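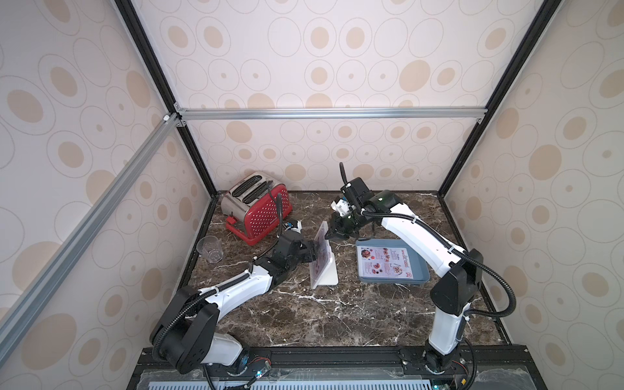 BRESTORA INTRODUCES COUNTERTOP DISPLAY LINE FOR SMALL CAFES AND DESSERT SHOPS

Bennani picture stand and Prinora menu tray go on sale in December

NUSVILLE -- Brestora, a supplier of tableware and counter goods to independent cafes, today announced a line of countertop display pieces for shops that serve breakfast and dessert from a single counter. The line opens with two products, the Bennani picture stand and the Prinora menu tray. Both will be available to trade customers in December through the Brestora catalog and at the company's showroom in Nusville.

The Bennani is a white tabletop stand that holds a thin, translucent picture panel. The panel leans back at an angle so that it can be read by a customer standing at the counter as well as by one sitting down. It lifts out of the stand by hand and no tools are needed to change it. Shops can order panels printed with their own artwork or choose from a set of stock designs.

The Prinora is a shallow rectangular tray sized for a printed paper menu. It comes in gray-blue. The menu lies flat inside the raised edge, where it stays put when plates and cups are moved past it. The tray can also be used to hand over a check or to carry small items to the table.

"Most of our customers have one counter and everything happens on it," said Jianhua Fang, product manager for tabletop goods at Brestora. "There's a toaster in the back corner, cups coming and going, somebody asking what the red dessert is. They wanted a picture that stands up and a menu that stays where they put it. We worked on those two things first."

The company began work on the line after a survey of its trade accounts. Brestora received 952 replies from cafe and dessert shop owners, who were asked what they kept on the counter during opening hours and what they would move if they had the choice. Loose paper menus were the item mentioned most often. Many owners said they taped menus to the counter or slid them under a sheet of plastic, and several wrote that they had stopped printing new ones for that reason.

Picture displays came second. Owners said that customers tend to order what they can see, but that framed pictures took up too much room and were slow to change when a dessert sold out or the season turned. A panel that drops into an open stand was the suggestion Brestora heard from the largest number of shops, and it became the starting point for the Bennani.

Sample pieces have been set out on dark marble at the company's workroom, alongside a countertop toaster and other everyday items. Dark stone is common in the shops Brestora supplies, and Fang said the choice of white for the stand was made with those counters in mind.

"We looked at black and we looked at clear," Fang said. "On a brown or black counter the white one is easy to find. If you're reaching for it with a plate in your other hand, that helps. The gray-blue tray was a closer call -- half of us wanted cream. We may still do cream."

CARE AND USE

The stand and tray may be wiped with a damp cloth and mild soap. Neither piece should be put in a dishwasher or placed against a toaster, grill, or other hot appliance. Picture panels should be cleaned with a soft, dry cloth only. Brestora advises against adhesive labels on the printed side of a panel, as these can lift the color when removed.

Menus for the Prinora should be printed on a single sheet. Heavier paper lies flatter, and the company will send paper samples with a first order on request. A layout guide for shops that design their own menus is included with the tray. It covers margins, type size, and where to place small photographs next to columns of text. Shops that do not have a designer may send in their item list and prices, and Brestora will return a proof within 4 working days.

PRICING AND AVAILABILITY

The Bennani stand and Prinora tray will be sold separately and as a pair. The pair is priced at $40 and includes one stock picture panel. Custom panels are quoted by design, and there is no minimum order for repeat prints of artwork already on file. Orders placed by 2 p.m. will ship the same working day while stock lasts.

Existing trade customers will find an order form in the front of the winter catalog. New customers can open an account at the showroom or by mail, and should bring or enclose a copy of their business license. Sample pieces may be borrowed from the showroom against a deposit.

Brestora plans to add a smaller version of the Bennani for single tables. No date has been set.

ABOUT BRESTORA

Brestora supplies tableware, menu goods, and counter accessories to independent cafes, bakeries, and dessert shops. The company is based in Nusville, where it keeps its warehouse, print shop, and a showroom open to the trade.

MEDIA CONTACT

Jianhua Fang
Product Manager, Tabletop Goods
Brestora, Nusville

Review samples of the Bennani and Prinora are available to trade publications on request.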